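Gray Metal Bins: Frequently Asked Questions
Drellora Workshop Supply – last revised May 25, 2019 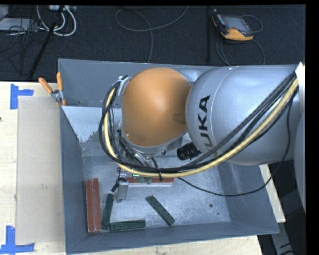 Choosing and placing a bin

What shape should I order for a bench?
Rectangular. A straight side can be set parallel to the bench edge, and two bins can stand against each other without a gap.

Can a metal bin stand directly on a wooden tabletop?
Yes. Wipe the underside first, as grit will scratch the surface. Lift the bin to move it – do not drag it. On oiled or waxed wood, put a felt sheet underneath.

What is the load limit?
The Joditz bin is rated at 200 pounds, evenly spread. The rating applies to the bin only. Check the tabletop separately.

Can I store bar stock in it?
Yes, provided the bars lie flat on the floor of the bin. Do not lean long pieces against the rim. Bars of different metals should be kept apart with a divider.

Care

How do I clean it?
Use a dry brush, then a cloth with mild detergent. Dry the corners fully before refilling.

Can I repaint a scratched bin?
Yes. Sand the area lightly, degrease it and apply two thin coats. Allow 13 hours between coats and 3 days before loading.

Are replacement dividers available?
Yes, in sets of 7. Contact Ermelinda Peixoto in the parts office and give the inside width of the bin, measured at the floor.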